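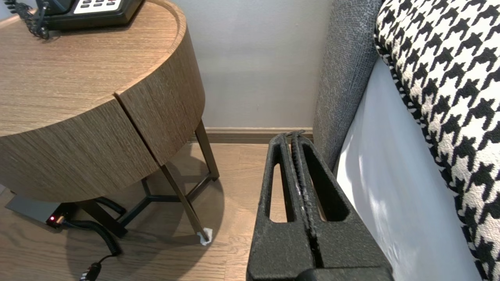 The round nightstand and the desk phone, power strip glowing away underneath.

I have been in this apartment for 6 weeks and I think tonight I finally fell in love with the bedroom corner. The nightstand came from Palacios, the secondhand place down the hill, and Said Abdelaziz helped me carry it up five flights while I walked backward and shouted directions (wrong ones, mostly). It's a drum! A whole wooden drum on skinny dark metal legs, and the grain runs sideways around it in streaks, so you want to put your hand on it every time you go by. I do. I did it on the way to brush my teeth.

The legs join up near the floor with thin little crossbars, and I spent far too long tonight lying on my stomach admiring them when I was supposed to be sorting out cables. I paid 60 for it and would have paid more, but don't tell Palacios.

And the phone! A real desk phone with a curly cord, black, with rows of buttons that push back at you when you press them. Mom had one in the kitchen and I used to wrap the cord around my wrist until my fingers went cold. I called her on it before dinner and we talked for about an hour — she said I sounded closer than usual. I told her it was the phone. She said it was the soup I was eating.

So, the cables. This is the part of the corner I haven't won yet, and I'm strangely excited about it.
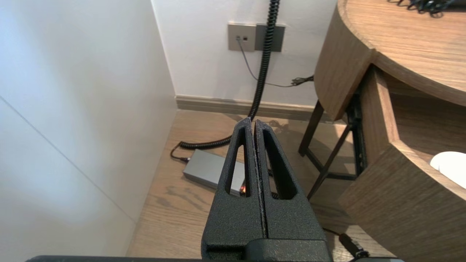 The wall plates are in a good spot at least, right there in the back corner, and I've decided the thin gray cable can stay how it is if I can get it to run straight down to the baseboard. The black ones are the trouble. Every time I pull one, another one moves. I'd like to get everything behind the nightstand and off the floor, so that I can sweep in there without fishing anything out first.

Said says to use Cotine clips, the stick-on kind, and he has 3 left over from his desk that I can have. I want to try a strip of felt along the baseboard too. Green, maybe? Dark green next to that warm brown would be so good.

Still to get: a lamp. Small, with a cloth shade, nothing too bright. Also a saucer for my rings and earplugs.

It's past eleven and I keep getting out of bed to look at the grain again. Clips tomorrow, if he remembers to bring them.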